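# 언아웃 (Earn-out)

**언아웃**은 회사를 사고팔 때 대금의 일부를 나중으로 미루고, 거래가 끝난 뒤의 실적에 따라 그 금액을 정하는 방식이에요. 우리말로는 '조건부 대가', '추가 지급 약정', '성과 연동 대금' 등으로 옮기는데 딱 굳어진 번역어는 없고, 실무에서는 그냥 언아웃이라고 부르는 사람이 제일 많습니다. 저도 이 문서에서는 언아웃으로 통일할게요.

저는 중소 규모 인수합병 쪽에서 매도인 편을 주로 도왔던 사람이라, 글이 파는 쪽 시각으로 좀 기울어 있을 수 있습니다. 감안하고 읽어 주세요. 반대편에서 일하신 분이라면 "그건 좀 억울한데?" 싶은 대목이 분명히 있을 거예요.

## 개요

회사의 값을 두고 파는 사람과 사는 사람의 생각이 같은 경우는 거의 없습니다. 파는 쪽은 내년에 터질 신제품까지 값에 넣고 싶어 하고, 사는 쪽은 작년 재무제표에 찍힌 숫자만 믿고 싶어 하죠. 둘 다 틀린 말은 아니에요. 그래서 확정된 부분은 지금 주고, 의견이 갈리는 부분은 결과를 보고 주자는 식으로 타협하는데, 이 뒷부분이 언아웃입니다.

구조만 놓고 보면 단순합니다.

- 거래종결일에 지급하는 확정 대금
- 일정 기간이 지난 뒤 지표를 측정해서 지급하는 조건부 대금
- 지표, 측정 기간, 계산 방법, 분쟁이 났을 때의 절차

문제는 세 번째 줄이에요. 앞의 두 줄은 회의 한 번이면 정해지는데 세 번째 줄은 몇 주씩 걸리고, 그렇게 오래 걸려도 나중에 꼭 빠뜨린 게 나옵니다.

## 비슷한 것들과의 차이

언아웃을 처음 접하는 분들이 많이 헷갈리는 개념을 먼저 정리해 둘게요. (저도 처음엔 셋을 다 같은 서랍에 넣어 두고 살았습니다.)

**분할 지급(deferred payment).** 돈을 늦게 주는 건 같지만 금액이 이미 정해져 있어요. 실적이 나쁘든 좋든 날짜가 되면 받습니다. 매도인이 지는 건 매수인이 망할 위험 정도고요.

**에스크로와 홀드백.** 진술 및 보장 위반 같은 게 나올까 봐 대금 일부를 따로 묶어 두는 장치예요. 아무 일이 없으면 매도인이 전부 가져가는 게 원칙이니, 미래 실적과는 상관이 없습니다.

**운전자본 조정.** 거래종결일 시점의 운전자본이 목표치보다 많은지 적은지를 따져서 값을 맞추는 작업입니다. 보는 시점이 종결일이라는 점에서 언아웃과 달라요. 다만 두 가지가 한 계약에 같이 들어가는 일이 흔하고, 같은 매출채권을 양쪽에서 두 번 세는 사고가 의외로 자주 납니다.

**매도인 금융(vendor loan).** 매도인이 매수인에게 대금 일부를 빌려준 셈 치는 구조예요. 이자가 붙고, 은행 대출보다 순위가 뒤로 밀리는 경우가 많습니다.

**지분 재투자(rollover).** 판 돈의 일부로 인수 뒤의 회사 지분을 다시 갖는 방식이죠. 실적이 좋으면 더 번다는 점은 닮았지만, 주주로서 권리를 갖느냐 못 갖느냐가 다릅니다. 언아웃 권리자는 그냥 채권자예요. 주주총회에 가서 할 말이 없습니다.

## 언제 쓰이나

제 경험으로는 아래 같은 상황에서 자주 나왔어요.

창업자 한 사람에게 매출이 매달려 있는 회사. 거래처 사장님들이 회사가 아니라 창업자를 보고 발주를 넣는 곳 말입니다. 매수인 입장에서는 창업자가 다음 날 제주도로 이사 가 버리면 큰일이니까, 남아서 인수인계를 제대로 해야 받을 수 있는 돈을 만들어 두고 싶어 하죠.

큰 계약 하나가 걸려 있는 회사도 그렇습니다. 입찰 결과가 석 달 뒤에 나오는데 거래는 지금 해야 할 때, 그 계약을 값에 넣을지 말지로 싸우느니 "따면 준다"고 적는 게 훨씬 빨라요.

제품 허가나 인증을 기다리는 회사도 마찬가지고요. 이쪽은 매출 대신 허가 취득 같은 사건을 조건으로 삼는데, 업계에서는 마일스톤이라고 부르기도 합니다.

반대로 인수하자마자 매수인의 기존 사업부에 통째로 합쳐 버릴 예정이라면 저는 언아웃을 말리는 편이에요. 합쳐진 뒤에는 어디까지가 옛 회사의 매출인지 가려낼 방법이 없어지거든요. 영업사원이 양쪽 제품을 묶어서 할인해 팔았을 때 그 할인을 어느 쪽에서 깎을 건지, 벌써 머리가 아프죠?

## 지표

### 매출

계산이 쉽고 조작할 구석이 적어서 매도인이 좋아합니다. 매수인은 싫어해요. 남는 것도 없이 물건을 밀어내서 매출만 채울 수 있으니까요. 그래서 매출을 지표로 쓸 때는 최소 마진율을 조건으로 같이 거는 절충안이 많이 나옵니다. 반품, 리베이트, 계열사 간 매출을 뺄지 넣을지도 꼭 적어야 하고요.

### EBITDA

매수인이 제일 먼저 꺼내는 지표입니다. 비용까지 반영되니 회사의 진짜 체력을 본다는 논리인데, 비용을 누가 정하느냐를 생각해 보면 매도인이 왜 긴장하는지 알 수 있어요. 본사 관리비 배부, 새 전산 시스템 도입비, 인수 뒤에 올라간 임원 급여가 전부 여기서 깎입니다. EBITDA로 갈 거라면 빼 줄 항목의 목록을 길게, 지루할 만큼 길게 적으세요.

### 순이익

추천하지 않습니다. 인수 금융 이자와 상각비까지 들어오면 매도인이 통제할 수 있는 게 거의 안 남아요.

### 비재무 지표

고객 유지율, 특정 계약의 갱신, 허가 취득, 핵심 인력의 잔류 같은 것들이에요. 됐다, 안 됐다가 분명하면 좋은 지표이고 애매하면 최악의 지표입니다. '성공적으로 출시한다' 같은 문구를 계약서 초안에서 본 적이 있는데, 성공적이라는 게 대체 무슨 뜻인지 그 방에 있던 사람마다 답이 달랐어요.

## 측정 기간

짧게는 12개월, 길면 3년이 보통입니다. 기간이 길어질수록 매수인은 손발이 묶이고, 매도인은 자기가 통제하지 못하는 변수에 노출되는 시간이 늘어나요. 제가 본 것 중에는 기간을 길게 잡자고 우긴 쪽이 도리어 매도인이었던 건도 있는데, 신제품 매출이 늦게 올라올 걸 알고 있었기 때문이었습니다. 그러니까 정답은 없고, 의견이 갈리는 그 사건이 언제쯤 판가름 나는지를 보고 정하는 게 맞아요.

여러 해에 걸친 언아웃이라면 해마다 따로 볼지 합쳐서 볼지도 정해야 합니다. 첫해에 모자란 만큼을 이듬해 초과분으로 메울 수 있게 하는 조항을 캐치업(catch-up)이라고 부르는데, 이 한 줄이 있느냐 없느냐로 받는 돈이 아예 달라져요. 초과분을 앞으로 넘기는 것(carry forward)과 뒤로 돌리는 것(carry back)도 서로 다른 이야기니까 둘 다 적는지, 하나만 적는지 확인하시고요.

## 지급 구조

**전부 아니면 전무(cliff).** 목표를 넘기면 전액, 못 넘기면 한 푼도 없습니다. 문턱 바로 밑에서 기간이 끝나면 거의 소송으로 간다고 보시면 됩니다.

**비례형.** 하한과 상한 사이에서 달성한 만큼 줍니다. 제가 제일 좋아하는 방식이에요. 마지막 달에 무리해서 숫자를 맞출 이유가 줄어드니까 서로 얼굴 붉힐 일도 덜합니다.

**계단형.** 구간별로 금액이 정해져 있습니다. 전부 아니면 전무의 문제가 작은 크기로 여러 번 나타난다고 보면 얼추 맞아요.

**상한 없음.** 매도인이 꿈꾸는 구조이고 매수인의 자금 담당자가 제일 싫어하는 구조입니다. 실제로 체결되는 걸 본 적은 드물어요.

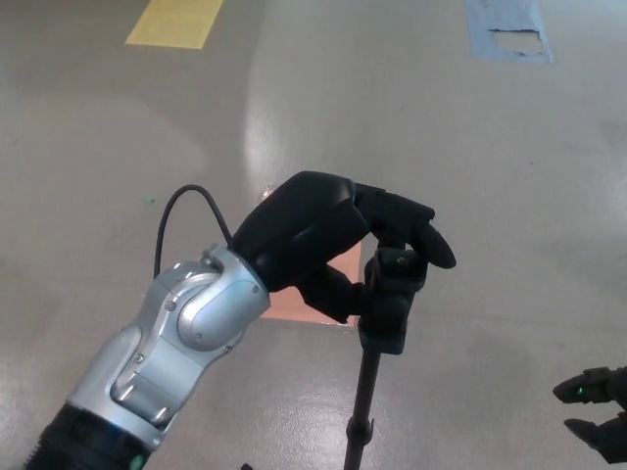
구조를 고를 때 매수인 쪽 은행도 염두에 두세요. 인수 금융을 끼고 산 매수인이라면 대출 약정에 언아웃 지급을 제한하는 조항이 들어 있을 때가 많습니다. 목표를 다 채우고도 은행이 막아서 돈이 늦어지는 거죠. 이럴 때 이자를 붙여 줄지, 매도인이 매수인의 대출 약정서에서 해당 조항만이라도 미리 볼 수 있는지, 이런 걸 서명 전에 물어봐야 합니다. 서명하고 나서 물어보면 다들 바쁘다고 해요.

## 사례: Jonesix와 Zoltora

제가 옆에서 지켜본 거래 하나를 적어 둘게요. 당사자들이 써도 된다고 한 범위에서만 적습니다.

Jonesix는 포장 설비 부품을 유통하는 회사이고, 예비 부품 재고 관리 소프트웨어를 만드는 Zoltora를 샀습니다. Zoltora를 세운 사람이 Pornthip Chaiyaporn인데, 방콕에서 일하다 한국에 와서 회사를 차린 분이에요. 협상 내내 종이 계약서에 연필로만 메모를 하셨던 게 기억나네요.

확정 대금은 3,003백만 원, 언아웃은 최대 712백만 원이었습니다. 확정 대금 끝자리가 왜 저렇게 어정쩡하냐면 운전자본 조정을 하고 난 숫자라 그래요. 지표는 Zoltora의 주력 제품인 Bravumton의 구독 매출이었고, 측정 기간은 종결일 다음 달부터 12개월이었습니다. 지급 방식은 비례형이었고요.

초안에서는 지표가 EBITDA였어요. 매도인 자문을 맡은 Yoo에서 이걸 매출로 바꾸자고 했고, Jonesix는 대신 할인율에 한도를 걸자고 받았습니다. 여기까지는 교과서 같은 주고받기였는데, 정작 시간을 잡아먹은 건 'Bravumton 매출'의 정의였어요. Jonesix가 자기 부품 고객에게 Bravumton을 끼워서 무상으로 제공하면 그건 매출인가? 계약서상 가격이 0원이니 매출이 아니라는 쪽과, 그 덕에 부품이 더 팔렸으니 정가만큼 쳐줘야 한다는 쪽이 팽팽했습니다.

결론은 무상 제공분을 정가의 절반으로 인정하고, 무상 제공에는 Chaiyaporn 씨의 사전 동의를 받는 걸로 났어요. 동의권을 언아웃 기간에만 살려 두는 조건으로요. 깔끔한 해법이라고는 못 하겠습니다. 동의를 구하는 메일이 밀려서 영업팀이 불평했다고 들었거든요. 그래도 측정 기간이 끝났을 때 계산서를 두고 다툰 항목은 환율 적용일 하나뿐이었고, 그것도 전화로 정리됐습니다.

제가 이 거래에서 배운 건 계산 예시의 힘이에요. 계약서 별지에 가상의 숫자를 넣은 계산표를 붙였는데, 그 표를 만드는 과정에서 양쪽이 같은 단어를 다르게 읽고 있었다는 게 몇 군데나 드러났습니다. 그 뒤로 저는 별지 계산표가 없는 언아웃 조항은 초안으로도 안 칩니다.

## 인수 뒤의 경영권 문제

언아웃의 가장 근본적인 골칫거리입니다. 회사 주인은 이미 매수인인데, 그 회사의 실적으로 돈을 받는 사람은 매도인이죠. 매수인이 영업 인력을 다른 부서로 돌리거나 광고비를 줄이면 언아웃이 날아갑니다. 그렇다고 매수인더러 자기 돈 주고 산 회사를 마음대로 못 하게 하는 것도 이상하고요.

그래서 계약서에 이런 약속이 들어갑니다.

- 종전과 같은 방식으로 사업을 운영한다
- 언아웃을 줄일 목적으로 행동하지 않는다
- 정해진 예산이나 인력을 유지한다
- 분기마다 실적 자료를 매도인에게 준다

첫째는 매도인에게 유리하고, 둘째는 '목적'을 입증해야 하니 매수인에게 유리해요. 실제 협상은 대개 둘째에서 출발해서 셋째를 얼마나 붙이느냐로 흘러갑니다. 넷째는 별것 아닌 것 같지만 꼭 챙기세요! 기간이 다 끝나고 나서야 숫자를 처음 보는 매도인은 이미 늦은 겁니다.

한국법이 적용되는 계약이라면 민법 제150조도 알아 둘 만합니다. 조건이 이루어지면 불이익을 받을 당사자가 신의성실에 반해서 조건 성취를 방해했을 때, 상대방은 조건이 성취된 것으로 주장할 수 있다는 내용이에요. 언아웃에 그대로 들어맞는 것처럼 보이지만, 평범한 경영 판단과 방해를 가르는 게 쉽지 않습니다. 법 조문이 있으니 괜찮겠지 하고 계약서를 헐겁게 쓰는 건 말리고 싶어요.

## 가속 조항

특정한 일이 생기면 남은 언아웃을 달성한 것으로 보고 바로 지급하게 하는 조항입니다. 많이 쓰는 방아쇠는 매수인이 회사를 다시 팔았을 때, 매도인을 정당한 사유 없이 해임했을 때, 매수인이 운영 약속을 중대하게 어겼을 때 정도예요.

매수인은 다시 파는 경우에 약속을 새 주인에게 넘기면 되지 않느냐고 합니다. 일리가 있어요. 다만 새 주인의 신용이 어떤지 매도인은 모르죠. 저는 새 주인이 의무를 인수하더라도 원래 매수인이 함께 책임을 지는 문구를 넣자고 하는 편인데, 받아들여지는 비율은 반반입니다.

## 회계와 세금

회계부터 보면, 한국채택국제회계기준을 쓰는 매수인은 언아웃을 취득일의 공정가치로 재서 이전대가에 넣습니다. 부채로 분류된 조건부 대가라면 이후의 공정가치 변동이 손익으로 가요. 재미있는 건, 인수한 회사가 예상보다 잘되면 언아웃 부채가 커져서 매수인에게 손실이 잡힌다는 점입니다. 사업이 잘됐는데 손실이라니, 처음 보는 경영진은 다들 한 번씩 되묻습니다.

또 하나, 매도인이 회사에 계속 근무해야만 받을 수 있는 언아웃은 회계상 인수 대가가 아니라 근무에 대한 보상으로 처리됩니다. 퇴사하면 자동으로 사라지는 구조인지 아닌지가 핵심이에요. 그러면 매수인은 그 금액을 근무 기간에 걸쳐 비용으로 잡아야 하고요.

세금은 더 조심스럽습니다. 주식 양도의 대가로 볼지 근로의 대가로 볼지에 따라 매도인의 세 부담이 크게 갈릴 수 있고, 아직 확정되지 않은 금액을 언제 어떻게 신고하느냐도 따로 따져야 해요. 저는 세무사가 아니라서 여기까지만 쓸게요. 계약서 문구를 확정하기 전에 세무 자문을 받으시고, 순서를 바꾸지 마세요.

## 분쟁과 절차

분쟁의 대부분은 계산서에서 시작합니다. 흔한 절차는 이래요. 매수인이 계산서를 보내고, 매도인이 정해진 기간 안에 이의를 내고, 협의가 안 되면 독립된 회계법인이 다툼이 있는 항목만 판단합니다.

여기서 회계법인의 자격을 분명히 적어야 합니다. 숫자만 보는 전문가인지, 계약 해석까지 하는 중재인인지. 이걸 흐리게 적으면 본안에 들어가기도 전에 누가 판단할 문제인지를 놓고 싸우게 되는데, 제가 아는 어떤 건은 그 싸움만으로 측정 기간보다 더 긴 시간을 썼습니다.

이의를 낼 때는 항목과 금액을 특정하라고 요구하는 계약이 많아요. "전체적으로 동의할 수 없음" 한 줄을 보내고 안심했다가 기한이 지나 버리는 경우가 있으니, 자료 열람권이 이의 기간보다 먼저 열리는지도 같이 봐 두세요.

상계 조항도 놓치기 쉽습니다. 매수인이 손해배상 채권을 주장하면서 언아웃에서 그만큼 빼고 주는 조항인데, 확정된 채권만 뺄 수 있는지 주장만 해도 뺄 수 있는지의 차이가 아주 커요. 매도인이라면 다툼이 있는 금액은 에스크로에 넣어 두자고 제안해 볼 만합니다.

## 용어 메모

- **기준선(baseline)**: 지표 비교의 출발점. 과거 실적을 쓸 때 일회성 매출을 뺐는지 확인.
- **문턱(threshold)**: 이 아래면 지급이 없는 수준.
- **상한(cap)**: 아무리 잘돼도 여기까지.
- **역언아웃(reverse earn-out)**: 일단 다 주고 실적이 나쁘면 돌려받는 구조. 돌려받기가 워낙 힘들어서 잘 안 씁니다.

## 같이 보면 좋은 문서

- 운전자본 조정
- 진술 및 보장
- 에스크로
- 경업금지 약정 (언아웃 기간과 경업금지 기간이 어긋나 있는 계약서가 꽤 있어요. 이 항목은 제가 시간이 나면 1월쯤 따로 써 보려고 합니다.)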